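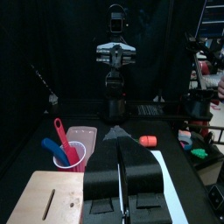
Sivham Show Desk: Ticketing for Small Theater Groups

I run the box office for the Clikcombe Players, a community theater group with 90 seats, folding chairs included. For years we sold tickets with a cash box, a spiral notebook and a phone number that rang in Mei-kuen Lu's kitchen. Then the board read about Sivham Show Desk and decided I should try it for the fall musical. I've now used it for two productions. I would not call myself a convert.

The sales page says you can be "selling in minutes." It took me most of an evening. You have to build the seating chart yourself by dragging little squares around, and the squares snap to a grid whether your rows are straight or not. Ours curve. Row C came out with a hole in the middle, and I ended up marking two seats as "pillar" so the chart would save. We don't have a pillar. Three people asked me about it at the door.

Once the chart was in, online sales did work. People picked a seat, paid and got an email with a code. I'll give it that much. The trouble starts when someone wants to change nights, which in our crowd is everyone with grandchildren. Show Desk makes you refund the order and sell it again, and the fee on the first order is gone for good. There's an "exchange" button, but it is only in the higher plan. I found that out by clicking it.

About those fees. The buyer pays 2 dollars a ticket, which doesn't sound like much until you remember that our student price is 5 dollars. I had a mother of four do that math in front of me. You can choose to absorb the fee yourself, and we did for the second show, so now it comes out of the costume budget.

Scanning at the door is done with your own phone. In October, with a full lobby and bad signal, it took so long to load each code that Bonifacio Bustamante gave up and checked names off a printed list. The list is the best thing in the whole product, by the way. It sorts by last name, it prints large enough to read in a dim lobby, and it shows who still owes money. I'd happily pay for the list alone.

I wrote to support twice. The first reply came the next morning and answered a question I hadn't asked. The second fixed my problem, which was that comp tickets were being counted as sales in the nightly report. They said it was a known issue. It still does it.

The reports are pretty, with a lot of colored circles. What I need is how many tickets, which night, and how much cash should be in the box, and for that I still open a spreadsheet.

We also looked at Menix, which charges 200 dollars a year and nothing per ticket. For a group our size that may come out cheaper, but it has no seating chart at all, and our regulars will not give up their seats. Tseng wanted a phone call before they would tell us a price, so I didn't get any further with them.

If you do general admission and your audience is comfortable buying online, Show Desk is probably fine. With reserved seats and a lot of swapping, expect to spend your evenings on refunds. We're keeping it through the spring show, mainly to avoid drawing the seating chart over again somewhere else. The phone in Mei-kuen's kitchen is still taking orders.

Rating: 2 out of 5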